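Notebook, 5th December - lookalike download pages, second pass

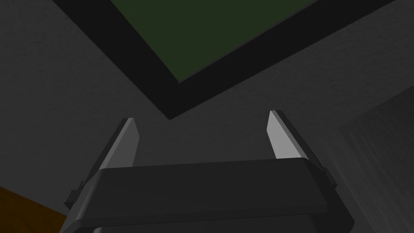

How do people end up on the fake Drovport pages in the first place? Mostly through search, going by the referrers we have. Out of 2,895 visits logged on the sinkholed addresses, 2,174 came from a search results page, and nearly all of those searches had the word "free" or "full" in them next to the product name. The rest is a mix of forum links and shortened links in video comments.

I was so pleased to see that split! In July we were guessing, and Grażyna had her money on the forums. The numbers are good enough now to plan around, I think, though I want Peiyu to go over the bot filtering before we repeat them to anyone outside the group.

What I did today

Set up a clean virtual machine (snapshot "Onetti", same as last time, no shared folders, no saved logins) and worked through the list of 30 download pages that Aleksandra pulled together. Network through the isolated line only. Checked the line before starting and again after lunch.

The pages fall into families, and you can see it very quickly once they're side by side. Same button, same fake comment box, same spelling mistake in "instalation". Ksawery's idea of comparing the page icons by hash works beautifully - it grouped most of them before I had opened a single one. Really neat trick, and we should have it running automatically.

The biggest family hands you a zip with a password printed on the page. Old dodge, it stops scanners looking inside. Inside the zip is a padded installer, blown up with zeros until it's too large for some upload checkers. Strip the padding and it's a small loader. I let it run for the length of a coffee and it tried two addresses, both dead. Will try again with the clock set back, in case it checks the date.

Second family has no file at all. It asks you to allow notifications "to prove you are human", and from then on the browser gets fake virus warnings. Less nasty on paper, but these are the ones that lead to the card details page, so I'd put them higher up the list than we have them now.

Third family is the odd one. Everything bounces through a page calling itself Budard, which looks like a streaming portal and plays nothing. Sign-up form, email and password, and it accepts whatever you type. My guess is they only want passwords that people use elsewhere. I gave it a throwaway address made for this and will watch the inbox.

Loose ends

Henryk asked if we could warn the hosting companies in one go. Yes for the first family, they sit with the same two hosts. The others are scattered.

The Kaczmarczyk parser falls over at 2,000 rows again. Split the file in half for now, proper fix wanted. Peiyu?

Screenshots for the second family are missing on four pages, the capture tool fires before the pop-up loads. Add a longer wait.

Don't reuse the throwaway address for anything else, please, or the inbox test is spoiled.

Next: clock test on the loader, icon hashing as a nightly job, and redo the search terms with Polish and Spanish wording. I have a feeling the Polish set will bring up a family we haven't met yet - can't wait to look.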